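Reading Habits and Theological Change in a Small Book Group
Student Project Report
Macarena Durán
Religion and Contemporary Culture, Independent Project
November 22, 2023

Introduction

This project looked at how members of a church book group respond to a book that challenges what they already believe. I wanted to know whether people who read a difficult religious book together change their minds, keep their minds the same, or find a way to talk around the hard parts. I grew up in a church with a book group like this one, and my interest started there.

The group meets at Vater House, a small nondenominational church building in Petimlow. It has existed for several years and reads one book each term. The book for this term was The Quiet Table, a short work on doubt and the Lord's Supper from Stetel Press. It has 100 pages and nine chapters. The author argues that doubt should have a place in worship and that churches often hide it by moving too quickly to comfort. The argument is not new, but the book makes it in a direct way and leaves several questions open.

Background

There is a long history of Christian writing about doubt. The Psalms of complaint are the usual starting point, and most of the books I read for this project begin with Psalm 22 or Psalm 88. The second one is important for my topic because it does not turn to praise at the end. The Book of Job is the other common source.

In the Gospels, the passage that came up most often was Mark 9:24, where the father of a sick child says, "I believe; help thou mine unbelief." The Quiet Table gives a full chapter to this verse. Its author reads it as a prayer that does not get corrected, and says churches should let people pray it without being corrected either.

I also read some general material on small groups. Most of it is written for leaders and gives advice on keeping a discussion moving. I did not find much on what happens when the discussion stops, and that became one of the things I looked for.

Method

I attended six meetings and took notes by hand. I did not record audio. All members agreed to my being present, and I have left out their names. I took part in the opening reading but did not speak during the discussion unless someone asked me a question.

After the last meeting I asked each member to write a short answer to three questions:

What part of the book did you disagree with most?
Did your view of that part change during the term?
Was there anything you wanted to say in the group but did not say?

The written answers came to 2,908 words in all. I read them several times and sorted them by subject. I began with a set of categories from my course reading, but these did not fit well, so I dropped them and made my own.

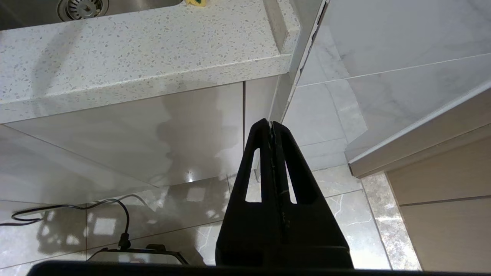 What the Group Discussed

The first two meetings covered the introduction and the chapters on the Psalms. Discussion was easy and mostly friendly. Several people had favorite psalms and read from them. The book's criticism of modern worship music got a mixed response. One member said the songs had carried her through a hard year and she did not like to see them called shallow. Another said he had stopped singing some of them because he could not mean the words.

The third meeting was on Mark 9:24 and went past its normal 60 minutes. The disagreement was over whether the father's prayer is a model or a first step. Some members felt that the healing of the child answers the unbelief and ends it. Others pointed out that Mark does not say what the father believed afterward.

The fourth meeting was the hardest. The chapter is titled "Ra" after the Hebrew word often translated as evil or trouble. It is the densest part of the book, and the author assumes the reader knows something about Isaiah 45:7. Most members did not, and the leader spent a good part of the meeting explaining the different translations. The King James Version has "create evil," while several newer versions have "calamity" or "disaster." There were long silences. One person asked if the group could skip to the next chapter, and the leader said they could come back to it. They did not.

The last two meetings dealt with communion. The author suggests leaving a time of silence before the bread is passed, with no music and no spoken introduction. The group tried this at the close of the final meeting. Members were divided on it. I thought the silence was short, but two people wrote that it felt very long to them.

Findings

Most members said their view had not changed. When I compared the written answers with my notes, however, some of the same people had spoken differently in the later meetings than in the first two. They used the word "doubt" more often about themselves and less often about other people. I cannot say that the book caused this. They were also getting used to each other and to me.

The third question gave the longest answers. Almost everyone had held something back. The most common subject was the fourth meeting. People wrote about illness, a death in the family, and prayers they felt had gone unanswered. None of this had been said out loud. The silence I first wrote down as confusion about the Hebrew was at least partly something else, and I would have missed it if I had relied only on my notes.

A smaller number of members disagreed with the whole direction of the book. Their main objection was that it gives a lot of attention to doubt and very little to people who do not have much of it. I think this is a fair criticism. The author mentions such readers once, in the last chapter.

Limits of the Project

The group was small, all from one church, and had chosen to read the book. The written answers were given to me directly, so members may have softened what they said. I also agreed with much of the book before I began, and this probably affected what I wrote down. A second observer would have helped.

I had planned a 1,000-word comparison with a group reading a more traditional book, but the second church changed its schedule and I could not attend enough meetings to include it. My notes from the one meeting I did attend are in the appendix.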